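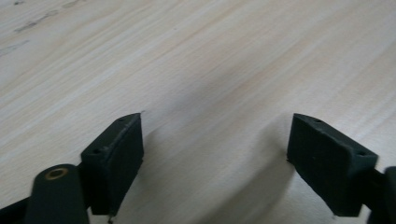 Marlene Penner puts the difficulty in one line: a couple signs for a room, and what they have bought is a schedule. Her remark was made to a class of second-year students in Hududthorpe, and it has been repeated in this course in various forms ever since. The room is the part of the agreement that clients visit, measure and photograph. The schedule is the part that produces most of the disputes.

Chapter 6
Venue Contracts and the Event Timeline

Terms introduced in this chapter: access window, attrition, food and beverage minimum, guarantee date, hold, load-in, strike, turnover.

6.1 Scope

Chapter 5 dealt with the selection of a venue. It is assumed from this point that the venue has been chosen, that the guest list exists in draft, and that the couple has agreed on a ceremony time. This chapter covers the written agreement between the couple and the venue and the working timeline that the planner builds from it. Catering contracts with outside firms are treated in Chapter 7. Insurance is mentioned only where a venue requires it as a condition of access.

Practice differs by region and by type of property. Hotels tend to use long printed agreements with a separate event order. Private estates and farms often use a letter of two or three pages. Both are contracts, and the planner reads both in the same way.

6.2 Holds and deposits

A hold is a temporary reservation of a date. A first hold gives the client priority over later inquiries. A second hold becomes active only if the first is released. Neither is a booking. A booking exists when the agreement has been signed by both parties and any deposit it calls for has been paid.

The deposit clause should state the amount, the due date, whether the money is refundable, and whether it is applied to the final balance. Students frequently confuse the deposit with the damage deposit. The damage deposit is held against the condition of the property and is normally returned after the event, less any deductions.

6.3 The food and beverage minimum

Many venues that cater in-house charge a low room fee and require a minimum spend on food and drink. Suppose the ballroom at Hurton carries a minimum of $4000 for an afternoon reception, and the couple expects 42 guests. The minimum works out to a little over $95 per guest. If the selected menu costs $80 per guest, the food total is $3360, and the couple must either add $640 in qualifying purchases or pay that sum as a shortfall.

The planner should find out what qualifies. Service charges and sales tax are usually excluded from the minimum. Rentals, valet parking and cake-cutting fees may be excluded as well. These exclusions are often placed in a definitions section several pages away from the figure itself.

6.4 Guarantee date and attrition

The guarantee date is the last day on which the client may lower the guest count for billing purposes. After that date the count may rise, subject to capacity, but it may not fall. Attrition clauses apply the same principle to hotel room blocks. The client agrees to fill a stated share of the rooms and pays for those below that share.

Response deadlines on invitations are set backward from the guarantee date. A gap of one week is workable for a small wedding. Two weeks is preferred where guests must choose an entree in advance.

6.5 The access window

The access window is the period during which the client and the client's vendors may be on the property. It includes load-in, the event, and strike, the removal of all goods and decor. A contract that grants the room from noon to 11:00 p.m. doesn't provide eleven hours of reception. If the florist and band need three hours to set up and strike takes 90 minutes, six and a half hours remain for the ceremony, any turnover of the room, and the reception.

Turnover is the conversion of one space from ceremony to reception use. It should be entered in the timeline as a separate line, with the party responsible named beside it. Venue staff may move their own tables and chairs and decline to touch rented ones.

6.6 Case for discussion

Océane Caron and Tyson Gill reserved the main hall at Pollent, a converted mill built in 1876, for a wedding in December. Their agreement gave access from 2:00 p.m. The ceremony was set for 4:30 p.m. The lighting vendor's quotation, signed separately, called for four hours of setup. Their planner, Aisyah Gunawan, compared the two documents one month before the wedding and requested earlier access. The venue offered a 10:00 a.m. start for an added fee of $251, to be confirmed in a written amendment.

Before reading further, prepare a timeline for this event using the form at the end of Chapter 5. Enter the access window first, then the ceremony, then the vendor setup periods in order of length. Section 6.7 sets out the form of the amendment and the signatures it requires.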